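Listing Descriptions and Time on Market: Term Project Report
Rhydian Wogan and Taner Uçar
Residential Property Markets, final submission, 11 July 2018

1. Question

Our project asks whether the wording of a rental listing has anything to do with how long the unit stays on the market. Most of the work we found in the course readings deals with homes for sale. We picked rentals, where the turnover is faster and the listings are shorter.

We started with two questions. Do listings that name specific features rent faster than listings that use general praise? And does the length of the text matter once rent is taken into account?

2. Data

The listings came from Mumodia, a small property manager with buildings on the north side of the city. The office gave us its closed listings with tenant names and unit numbers removed. From these we drew a sample of 200 one-bedroom and studio units. We left out furnished short-term units, and we left out any listing that was taken down and put back up with a new rent. That second rule cost us more records than we expected.

Rents in the sample were capped at $2,000 a month. Above that level there were too few units to compare with one another.

3. Coding the text

Each listing was read by both of us separately. We marked a phrase as specific if a renter could check it during a visit, such as "gas range," "second-floor laundry" or "two closets." We marked it as general if it could not be checked, such as "charming" or "must see." Parking and pets were coded on their own, as they work more like filters than descriptions.

We disagreed on 15 listings in the first round. Most of those came down to the word "updated." Rhydian counted it as specific and Taner did not. In the end we counted it only when it was attached to a named room or item, so "updated bath" is specific and "updated throughout" is general.

Kitchens gave us the most trouble. Some listings name every appliance and some just say "full kitchen." We made one code for built-in appliances and another for countertop ones. 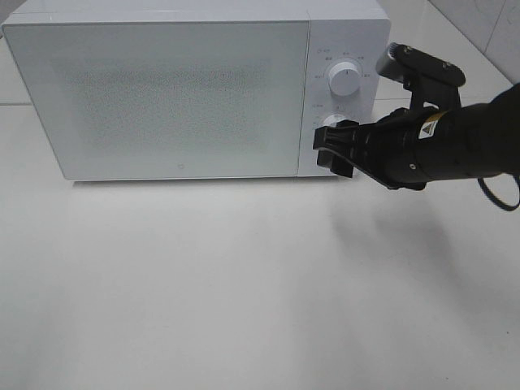
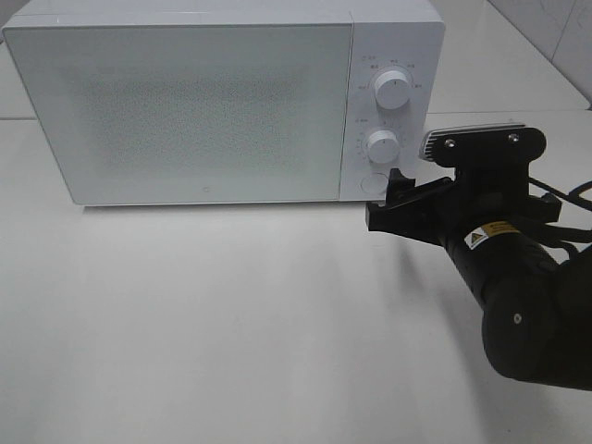 Countertop type: white microwave with two round dials.

A countertop appliance was coded only if the listing said it stayed with the unit. If the text was unclear - "microwave available," for instance - we left the code blank.

4. Results

Listings with four or more specific phrases rented sooner than those with one or none. The gap was widest for studios. For one-bedrooms it was small, and when we compared only units with similar rents it nearly went away.

Length by itself showed very little. Long listings in the sample were often long because they repeated the building's pet policy and application steps. When we took that text out, most of them were the same size as the others.

General praise did not seem to help or hurt. The listings with the most of it were in one building, Nivelico Court, and those units also had the lowest rents, so we can't separate the two.

5. Limits

All of the listings come from one company, and 40 of them were written by the same leasing agent. Her style is easy to spot and leans heavily on specific phrases. She also handled the units closest to the train. We tried dropping her listings and the studio result held, but it was weaker.

We had no information on photos, which renters probably look at before they read anything. We also had no count of visits or calls. Time on market was measured from the posting date to the lease date, and in June the office was slow to enter leases, so some of those numbers are likely too high.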